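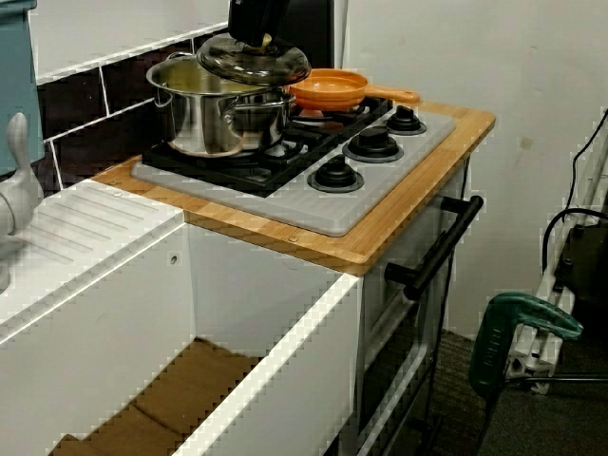
5.3 What the success rate does and does not say

The numbers reported in Section 5.2 are high enough to invite a headline, and we would like to slow the reader down before one gets written. Across the test period at Istcombe, the Gernance policy was scored as successful in 543 of 562 attempts. A reader who has followed the field for a while will have seen figures like this before, often next to the claim that kitchen work is nearly within reach. We do not believe it is, and our own data are a fair place to start saying why.

First, the scoring rule. An attempt counts as a success if the named object ends up in the named place before the time limit. For the lid tasks, "in place" means resting on the pot within the tolerance given in Section 4.1. The rule has no opinion on how the lid got there. It does not charge for a scrape along the rim, a second or third try at the knob, or a pot shifted on its burner along the way. A person cooking dinner would mind all of these. Baloch's earlier comparison on the Sial benchmark used a stricter rule that ended the attempt at the first unintended contact, and the ranking of methods changed when that rule was applied. We kept the looser rule so that our results could be set beside published ones, which is a poor reason, but it is the one we had.

Second, the props. A play kitchen is a sensible test bench. It is small, cheap to replace, and has most of the shapes that a full-size kitchen has: knobs, handles, grates, lids, open cubbies. What it lacks is nearly everything that makes cooking hard.

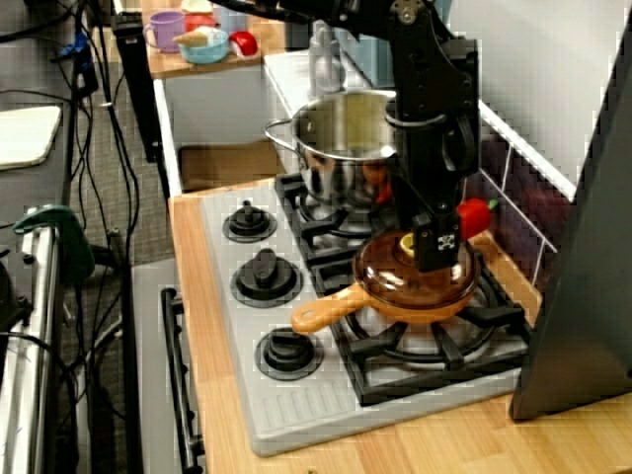 A toy pepper does not roll in oil, go soft, or leave seeds on the fingers. It weighs close to nothing and springs back when squeezed too hard, so a grip that would crush a ripe tomato is scored the same as a gentle one. The burners produce no heat, and there is therefore no steam on the underside of a lid and no cost to being slow. We saw attempts in which the arm paused above its target for longer than any cook would tolerate, then finished the motion and was credited in full.

Third, the resets. In 21 of the attempts counted as successes, the operator had stepped in before the start to nudge an object back into a position the arm could reach. These adjustments were permitted by the protocol, which allows the starting layout to be corrected, and we have left the attempts in the total. We mention them for what they say about labor. Somebody set out the dishes, watched each run, and put everything back. The machine moved one item. If the purpose of a household robot is to save a person's time, that person's time belongs in the accounting, and very few papers (ours included, until this section) put it there.

The transparent lid deserves separate mention. Clear surfaces are a known difficulty for depth sensing, and we expected the lid tasks to fail more often than they did. Our best guess is that the policy learned to aim for the dark knob and largely ignored the glass.

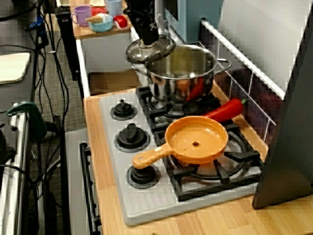
Figure 2. Lid task: the gripper holds the glass lid at a tilt over the steel pot. The toy pan and a red chili pepper share the stovetop.

If that guess is right, the result says little about glass and a good deal about knobs. A lid with a glass knob, or one with a flat strap handle, might undo it. We had neither on hand and make no claim in either direction. The Candania object set contains several such lids, and a repeat using it would be worth more than another round on the props used here.

None of this makes the work pointless. Lifting a lid by its knob and setting it down again is a real skill, and two of the baselines could not do it reliably. But the distance between that skill and a cooked meal is long, and we see no evidence in our results on how quickly it will shrink. We would ask those citing the figure of 543 to cite the scoring rule along with it.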